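4. Descaling and Long-Term Care

Read section 3 first if the unit is new. Everything below is for the Polham stovetop steamer base and the Polham electric base. Where they differ it says so.

4.1 When to descale

Hard water areas – every 40 hours of steaming. Soft water – go by eye. White crust on the base, or a chalky ring at the water line, means do it now. Don't wait for flakes.

The electric base has a scale light. Comes on amber. You can still finish the batch you're on, then descale before the next one.

Note: The light counts time, it does not sense scale. If you reset it without descaling it will stay off and the scale will still be there.

4.2 What you need

White vinegar, plain, or the Lirkirano descaling powder (one sachet per tank)
A soft sponge
A wooden skewer or old toothbrush
Clean water, enough for two full rinses

Caution: No bleach. No steel wool. Never mix vinegar and the powder with anything else, or with each other.

4.3 Descaling, step by step

1. Unplug the electric base, or take the pot off the burner. Let it cool all the way down. 40 minutes is usually enough.
2. Lift out the plate and set it aside. It gets cleaned separately, see 4.4.
3. Pour out old water. Wipe away loose bits.
4. Fill to the MIN line with one part vinegar to 4 parts water. For powder, fill to MIN with plain water and add the sachet.
5. Heat until it just starts to steam. Turn off. Do not let it boil hard, the smell gets into everything.
6. Leave it with the lid on. One hour for light scale, overnight for heavy.
7. Empty, wipe with the sponge. Crust in the seam – use the toothbrush.
8. Rinse twice. Then fill with clean water, bring to a boil, throw that water out too.
9. Electric base only: hold RESET until the amber light goes off.

Still crusty? Repeat from step 4. Do not scrape with a knife.

4.4 The plate

Starch and dough skin build up in the holes. Blocked holes mean uneven steam, soggy bottoms on one side and dry tops on the other. Soak the plate in warm soapy water before the dough dries on if you can.

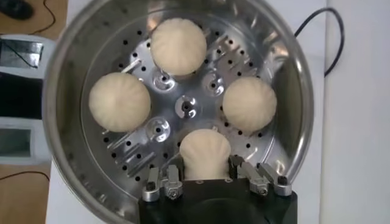 Fig. 7. Perforated plate in use, four buns.

1. Soak 20 minutes, longer if it was left overnight.
2. Rub both sides with the sponge.
3. Hold it up to a light. Clear any hole you can't see thru with the skewer.
4. Rinse, dry with a towel. Air drying leaves spots.

Parchment squares under dough cut the cleaning way down. Cut them smaller than you think, a big sheet blocks the steam.

4.5 Stains and discoloration

Rainbow or blue tint: heat and minerals. Harmless. Vinegar on a cloth takes it off.
Brown spots: usually rust from another pan or from steel wool. Rub with baking soda paste and rinse.
Small pits: salt. Permanent. Don't salt the steaming water.
Black burn on the base: boiled dry. See 4.6.

4.6 If it boiled dry

1. Heat off. Leave the lid where it is.
2. Do NOT add cold water. A hot base can warp and the steam will burn you.
3. Once cool, check that the base sits flat on the counter. If it rocks, stop using it on a glass cooktop.
4. Simmer water with two spoons of baking soda for 15 minutes, cool, then wipe.

Electric base: the cutout trips and the unit goes dead. Unplug, let it cool fully, plug back in. If it trips again with water in the tank, it needs service.

4.7 Storage

Dry everything first, incuding under the rim. Store with the lid upside down or off – a closed lid traps damp and it will smell. Plate goes in last, with a paper towel under it.

4.8 Parts and service

Lids, plates and seals are stocked at the Malevstead depot. Quote the model code from under the base. For electric repairs ask for Yeshi Sisay or Ridwan Hutapea at the service desk, and send the base only, no lid and no plate.

Section revised January 14, 2025. Replaces the loose sheet packed with earlier units.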